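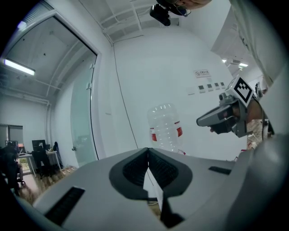 4.3 The bottle that was not dropped, and the ones that were

Figure 4. View from the hand-held gripper, with the clear plastic bottle upside down just past the finger pads.

Of 300 recorded grasps in the bottle task, 50 ended with the bottle on the floor, and the log called every one of those 50 a success. We found this flattering for a short while. The fault lay in the check for a closed grip, which we had taken over from the Corrigan study with more trust than reading. It compares finger gap with a fixed value. A thin-walled bottle gives way under the pads, the gap falls below that value, and the software declares victory while the bottle slides out.

Ridges made matters worse. When the pads (black, with a fine grid pattern) met a groove, the bottle tended to settle by a few millimetres after the check had passed. Trial 1872 in our running count, which includes pilot work, shows the settling most clearly and is the one we now play to visitors from Wesico.

A second fault concerned tracking. The square marker on the headset (Figure 4, right) gives us the wearer's head pose, and leaning in close to the bottle, as people do when they care about it, turned the marker away from the overhead view. Pose was then filled in from the last good reading. In 3 trials the recorded head stayed politely upright while the real one was somewhere near the gripper. No one was hurt, but a safety stop based on head distance would have slept through all of it.

We now repeat the gap check after a short hold and throw away any trial with filled-in pose. Karim Matar relabelled the October recordings by hand and has asked that we not do this again. The Custgate set has not yet been relabelled.

Shares 3 | Comments 0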